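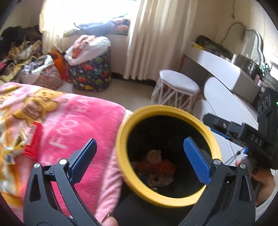

Plimby Round Room Bin, Yellow

Product reference: Plimby 414
Category: Bedroom and Study — Waste Bins
Supplied by: Nikolovski Home Supply

Overview

The Plimby Round Room Bin is an open-top waste bin for bedrooms, dormitory rooms, guest rooms and small studies. It is supplied to residence halls, boarding houses and private customers. The bin has no lid, no pedal and no moving parts. It is intended for dry household waste such as paper, tissues, wrappers and packaging.

The yellow finish is one of the standing colors in the Plimby range and is kept in stock throughout the year. The interior is dark in all Plimby bins, whatever the outside color, so that marks from daily use are less noticeable between cleanings.

Intended Use

The wide opening allows small items to be dropped in from a seated position or from the edge of a bed. The rim is thick and rounded and may be used as a grip when the bin is tilted, moved or emptied. One hand is sufficient for a bin that is less than half full. A full bin should be lifted with both hands under the rim.

The bin may be used with or without a liner. Where no liner is used, the contents should be tipped into a larger collection bin and the interior wiped before the bin is returned to the room. Food waste should not be left in an unlined bin overnight.

The Plimby 414 is not suitable for hot ash, cigarette ends, broken glass, wet plaster or liquids. It is not a sanitary bin and should not be ordered as one.

Placement in the Room

Most residents keep the bin beside the bed or next to the desk, and the round shape allows it to stand close to either without a sharp corner projecting into the walkway. Nikolovski recommends the following:

Keep the bin at least one hand's width from any radiator or portable heater.
Keep blankets, bedspreads and curtains clear of the opening. Long bedding may be folded back onto the mattress on the bin side.
Do not place the bin behind an inward-opening door.
In shared rooms, provide one bin for each bed.

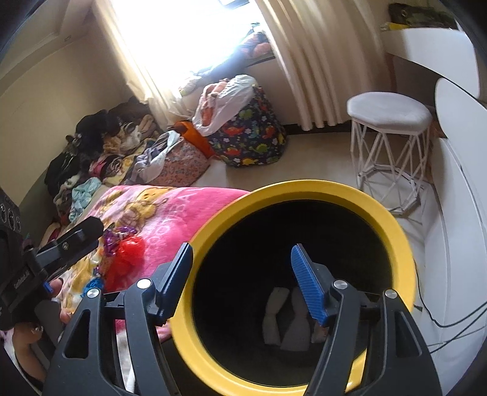 Yellow round bin in bedside use, with plush blanket.

Soft furnishings such as plush blankets shed fibers, especially when new. Fibers that settle on the rim can be removed with a damp cloth. A dry cloth tends to move them along the surface and is not recommended.

Small textile items, socks in particular, are often recovered from bedside bins in shared accommodation. Housekeeping staff are advised to look over the contents before emptying. Customers who wish to use the Plimby 414 for laundry or for storing toys may do so, but a bin that has held waste should be washed and fully dried first. For laundry in quantity, please see the Vernetti Hamper, listed separately.

Routine Emptying

For single rooms, emptying twice a week is normally enough. For shared rooms, daily emptying is preferred. The following procedure is used in our own staff lodgings and may be copied into local housekeeping instructions.

1. Collect loose wrappers and packets from the bed, desk and floor and place them in the bin.
2. Tilt the bin toward the light and check the contents for belongings.
3. Tie and remove the liner, or tip the contents into the collection bag.
4. Wipe the interior and the underside of the rim.
5. Fit a new liner, folding the edge over the rim on all sides.
6. Return the bin to its usual place.

Cleaning and Care

Wash with warm water and ordinary dish soap. Rinse and leave upside down to dry. Do not use scouring powder or steel wool on the rim, as scratches will dull the surface and cannot be polished out. Adhesive labels and gum may be softened with cooking oil before washing. Bleach solutions may be used on the interior at the strength stated by the bleach manufacturer but should not be left standing in the bin.

Bins should not be stacked while damp. Stacked bins that have become difficult to separate should be turned gently against each other — they should not be struck or forced apart with a tool.

Liners

Plimby liners for this model are sold in rolls of 20 under reference Plimby 1203. Liners from other suppliers may be used, provided that they are wide enough to fold over the thick rim. Drawstring liners tend to sit high and are not advised.

Ordering

Single bins are available from the Nikolovski counter and by mail. Institutional orders are packed in stacks of 17 and are delivered to a ground-floor entrance. Delivery to individual rooms can be arranged at additional cost. Orders confirmed before Tuesday noon are dispatched in the same week. Residence halls preparing for the autumn intake should note that orders placed in October are subject to longer waiting times.

Mixed-color stacks are not available. Replacement bins for an existing order should be requested under the original order number so that the color can be matched.

Returns

Unused bins may be returned in their original stack wrapping. Bins that have been used for waste cannot be accepted. Damage in transit must be reported on the day of delivery, with the delivery note kept for inspection.

Related Products

Vernetti Hamper, upright, with lid
Plimby Desk Bin, small
Plimby Liners, reference 1203
Drondosetti Under-Bed Tray

Contact

Questions concerning institutional accounts, replacement bins and colors may be addressed to Smaranda Radu, Residential Supply Desk, Nikolovski Home Supply.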